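Search this site
Enter keywords
Go

A visit to the Northorpe craft fair

Print this page | E-mail to a friend

I had wanted to see the Northorpe fair for a long time, and this June I could finally go. It is held in the old market hall and in the two streets behind it. The bus from Laltby takes 50 minutes and stops almost at the door. I arrived before ten, when many of the makers were still putting cloths on their tables.

My first stop was the basket room. Lindiwe Tshabalala was working on the floor with a half-finished bread basket between her knees. She let me try a few rows. My rows were not straight, and she took them out again very kindly while she talked. She learned from her aunt, who made only one shape all her life and sold it at the same corner. Lindiwe makes six shapes now, but she told me that the old one is still the most difficult, as the rim must be closed in one sitting. 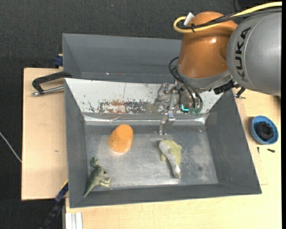 After this I went to the upper floor for the music. A small group from Pliludov played dance tunes on fiddle and a kind of low drum, and an older couple showed the steps. The room is not made for dancing and the boards complain a lot. The leader explained each tune before they played it, which village it comes from and at what moment of a wedding it is used. I would have liked a printed sheet with the names, for I have forgotten most of them already.

Lunch was soup and flat bread in the yard. The queue was long, so go early.

In the afternoon I heard Tshepo Maluleke tell stories in the Coetzee room. There are chairs for 30 people and we were certainly more than that, with children sitting along the wall. He told three stories, two of them in English. The third he told in his mother's language, without translation, and I followed it better than I expected, by his hands and his voice. Afterwards a girl asked him if the hare in the story was a real hare. He thought about it and said that he had never met it.

Before my bus I looked at the carved spoons by the side entrance. I bought one in pear wood from a young man who had been carving for only two winters. The handle is a little too thick for my hand, but I use it every day.

The hall was warm by the end of the day and there is only one place to buy water. Entrance is free for the streets, and you pay only for the upper floor and the story room.

Print this page | E-mail to a friend

Related items
Learning to close a rim: basket weekend at Laltby
Dance tunes from Pliludov, collected and played
Story evenings in the Coetzee room
Where to find pear wood for carving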